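Home Topics Ask Unanswered Tags Sign in

Robot class: is my kid's pick-and-place demo really doing anything, or is it a canned routine?

posted in Clubs & Classes by Pronthorpe_parent

My daughter is in the spring robotics class at the Pronthorpe learning center, the one that costs $384 and ends with a showcase in May. Her team's project is called Drostine. The handout says the arm "learns to tidy a table." I was an electrician for a long time and I have watched plenty of machines get sold with that kind of sentence.

What the class has shared so far is a log file and a couple of stills. The log says 183 attempts. It doesn't say what counted as an attempt or how many of them ended with the object where it was supposed to go. I asked and was told the results "look really promising."

My suspicion is that somebody moved the arm to each spot by hand, saved the positions, and now it plays them back. Which is fine for a first class! But then don't put "learns" on the handout. These are the two pictures we got:

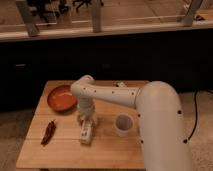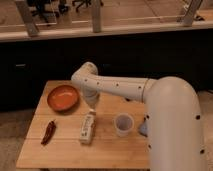 Drostine table setup, both with the arm over the white package. Bowl at the back left, chili in front of it, cup on the right.

So, two things I'd like to know. Can anybody tell from pictures like these whether it is finding the objects or going to fixed points? And if not, what should I ask for at the showcase that won't embarrass a bunch of eighth graders? I'm not out to wreck their day, I just want to know what she's learning for the money.

12 comments 3 shares

Zhong_bench
Helpful: 41

No, you can't tell from stills. A taught position and a computed one look exactly the same when the arm is sitting over the box. Anybody who says otherwise is guessing.

What I'd look at is whether things move between runs. In your two pictures the bowl and the chili are in pretty much the same places, left of the gripper, and the package is under the gripper both times. That fits playback. It also fits two moments from a single run of a perfectly good program, so I wouldn't hang anything on it.

The test takes one minute. Ask if you can slide the package a hand's width toward the front edge before they press start, and turn it a little too. If the arm goes to the old spot, it's playback. If it follows the package, something is looking at the table. Then do it with the chili, which is a much nastier object than a box. It's skinny and curved, and a gripper that comes straight down has to line up across it or it will miss or pinch the tip. I've seen teams do great on boxes for weeks and then fall apart on anything with a bend in it.

The clear cup would be my third pick. See-through plastic gives a lot of cheap vision setups trouble — you get wood grain where the cup ought to be.

About the 183: ask for a table with one row per try and a column for what happened. If the kids kept that, they learned something no matter how the arm is programmed. If they didn't, I'd be more annoyed about that than about the word "learns." I helped with a club that logged 800 tries one winter, and when we sat down with the sheet, most of the "successes" were the same box in the same place. We threw out the whole thing and started over. Best week of the year, as far as what the kids got from it.

Ask the instructor before you touch the table, and don't put your hands in there while the arm is powered and moving. They should have a rule about that. If they don't have one, that's a bigger problem than the handout.

skekidus3034
Helpful: 6

its all fake at that age, they download it. my nephews class was the same. save your money and get him a soldering kit

gripper_skeptic
Helpful: 19

I don't agree with the answer above mine. Some classes are downloads with a ribbon on top, sure, but you can't know that from here, and OP has a daughter.

I'd add one thing to what Zhong_bench wrote. Talk to your kid before the showcase, not the instructor. Ask her how the arm knows where the package is. If the answer is "we told it," you have your answer and she understands her project. If she starts drawing you a camera view and complaining about shadows, you also have your answer. The one that would bother me is a shrug.

And playback is not nothing. Plenty of paid work gets done by arms going to the same saved points all day long. Getting the height right so you come down on a small carton without crushing it took my group a couple of evenings. I'd still want the handout fixed, though. "Learns" has a meaning and they should either earn it or take it off.

Pronthorpe_parent (original poster)

Thanks, mostly. I asked her at dinner. She said "we told it where, except for the bowl," and then wouldn't explain the bowl because it's a surprise. I have written to the instructor to ask about sliding the package and about a sheet for the 183 tries. Will post if I hear back by Tuesday.

Contact | Community rules | © Skekidus Community Help | Back to top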